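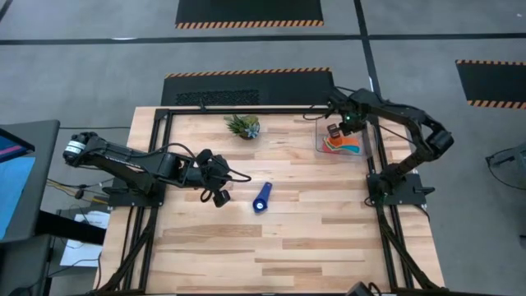

Folline will return for a third season without its lead, the production company Simanjuntak confirmed on Sunday. Fernanda Paiva, who has played the harbor pilot Lelitley since the pilot episode, completed her contracted work in May and did not take up the option for further episodes. The part will be recast, and the character remains in the story.

The option clause covered two additional seasons and had to be exercised by both sides before scripts were delivered. Simanjuntak exercised its half. Paiva let hers lapse, and the company was informed in writing before the writers' room opened. No penalty applies under the terms of the agreement.

"I told Ingegerd during the second season that I would finish the storm episodes and stop there," Paiva said in a statement released through her agent. "She asked whether I wanted Lelitley to drown. I said that was up to her."

Ingegerd Westerberg, the showrunner, said the writers considered three routes: killing the character off screen, sending her inland for the season, or recasting. The first was dropped early. The second season ends with Lelitley holding the only signed copy of the port charter, and the dispute over that charter drives most of the new scripts.

"If she dies between seasons, the charter goes to the registry and we have no plot until episode five," Westerberg said. "We tried an outline where her brother inherits it. It read like a different show."

Auditions have begun. The casting notice asks for a performer able to work in both English and Portuguese, with some open-water experience preferred. Westerberg said the replacement would not be asked to match Paiva's accent or delivery, and that the scripts contain no line acknowledging the change. A short recap placed before the first new episode will use dialog from earlier seasons over new footage of the harbor, with the character's face left out.

Paiva's stunt double, who handled most of the rope and ladder work in the first two seasons, is staying on. The production will therefore look first at performers of similar height and build. Costumes are being rebuilt in any case. The oilskin coat from the first season was damaged by salt and has been retired, and the wardrobe department is cutting two new ones from a lighter fabric.

The third season is based on Kullow, the last of the novels to feature the harbor setting. The book is the longest in the series, and Westerberg said the adaptation uses its opening and closing sections while moving the court hearing from the middle chapters to the season finale. Readers of the novel will find that the lighthouse subplot has been removed. Two of its characters survive in other roles.

Each episode is planned at 90 minutes, longer than in either previous season. The extra running time comes from a change in structure: the second season cut between three households, and the new one stays with a single location for an episode at a time. Westerberg said the edit for the opening episode has been mapped on paper to 2,626 shots, a high count for the series, with most of them in the collision sequence.

The collision will be done mainly with a scale model of the ferry and a water tank. Wide views of the crowd on the quay call for 1,000 figures, with background performers in the near rows and digital additions behind them. The earlier seasons used a real vessel for similar material, but the boat has been sold and the new owner declined to lease it back.

Directing duties are divided in blocks. Westerberg takes the first and last episodes, and the rest will be assigned once the lead role is filled. The cinematography team returns, as does the composer, who is preparing a revised version of the title theme with the accordion part taken out. The opening titles themselves are also being redrawn, as the current version shows Paiva in profile against the breakwater.

Paiva will not appear in the new season in any capacity, Simanjuntak said, including voice work. She retains approval over the use of archive footage in which she can be recognized - a term carried over from her original contract - and has agreed to its use in trailers for the earlier seasons only. Her next job is a stage production, which her agent declined to name before rehearsals start.

She did offer one piece of advice to whoever takes over the role. "Learn the knots before the first day," she said. "The camera stays on your hands a lot longer than you expect."

Simanjuntak has not announced a release date. Filming starts when casting is complete, with the exterior harbor scenes scheduled first and the tank work to follow. The first two seasons remain available in their current form.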